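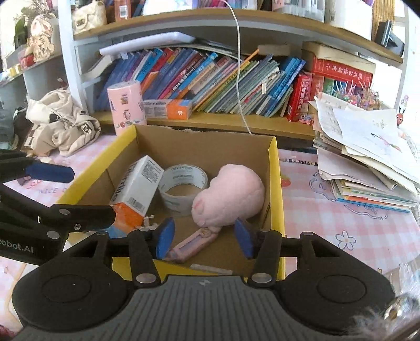
Hudwood is a turn-based tactics game for PC, one to four players, out now from Flundia. You run a salvage crew in a flooded lumber town, you pick jobs off the board at the tavern, you try to get everybody home. Fights are on a hex grid and run short. There's a boxed edition too, with a printed map and a small art book, ships in a plain cardboard box - go easy if you open yours with a utility knife, the map sits right on top. Digital version is the same game, no map.

What you get

Base game, full campaign, 21 missions plus side jobs
Skirmish mode with custom rules
Online co-op and hot seat
Map editor (beta, expect crashes)
Controller support, works with most pads

How it plays

Every crew member has a stamina bar instead of action points. Move, swing, climb, all of it drains the same bar. Run it dry and they're stuck till next round. Sounds harsh, you get used to it. Water level changes during a mission so the bridge you walked in on may not be there on the way out. Plan for that. Boats help. Boats also sink.

Five classes at launch: diver, sawyer, scout, medic, rigger. Rigger is the odd one, weak in a fight but can move cover and drop logs on people. Most of our testers ended up bringing two.

Gear wears out. You fix it at the Dernard, which is your home barge, or sell it for scrap and buy better. There are 80 weapons and tools in the game and most of them can be upgraded once. Okafor, the trader, shows up every few missions with the good stuff. Save your money for him, the early shop is overpriced on purpose.

Difficulty

Three settings. Easy lets you retry a mission. Normal gives you one rewind per mission. Hard, nothing, and the crew stays dead. You can drop the difficulty mid campaign but you cant raise it again.

System notes

Runs fine on older laptops, low settings. Needs a 64-bit system. Cloud saves are on by default - turn them off in Options if you play on two machines at the same time, they will overwrite eachother. Ultrawide is supported but the menus stay in the middle for now.

Boxed edition

One print run, 2475 copies, almost half gone already. Numbered on the back. Key is on a card inside the art book, dont throw it out. We can't replace lost cards. Orders placed in December 2022 go out in the order we got them.

Patch 1.1 in the works: faster enemy turns, fix for the ladder bug, text size slider.

Design and code by Visitación Llorente. Music and sound by Brayden Sutherland. Soundtrack sold separately, also included with the boxed edition as a download.

Refunds go through the store you bought it from. Bug reports, use the form in the main menu and attach your save file please.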